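I'd been at Marnen nearly a year before they let me teach one of the arms. Before that I swept up, labelled boxes and made tea for people cleverer than me.

## Morning

You sit in the next room with a handset on each side, and whatever your hands do, the arms do, half a breath later. Bidix, the software's called. It remembers every go you have, the daft ones included, and I'd had 303 goes at the same job by the end of June. My wrists ached in places I didn't know wrists had!

The job was old computers. Barta sent them over by the lorryload, 700 at a time, and somebody had to show the arms how to take one apart without ripping it to bits. I talked to mine the whole way through. Left a bit, love. Mind the wires – no, the orange ones. It felt like teaching my gran to text.

## Number 1634

I knew this one. I don't mean the make, I mean I'd owned one just like it, the same shiny black sides, and written terrible poems on it at seventeen. So I went in slowly, down by the bracket with all the little holes, and I held my breath, and in the next room the arm held still as well. 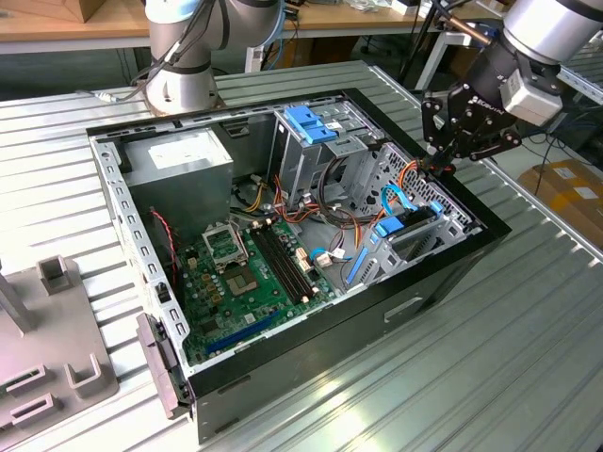 ## Afternoon

The woman from Flistumex leaned in and asked why I'd stopped.

"I'm showing it how to wait," I said, and she wrote that down, bless her, and asked how long for.

I said I'd let her know, and put my hands back on the handsets.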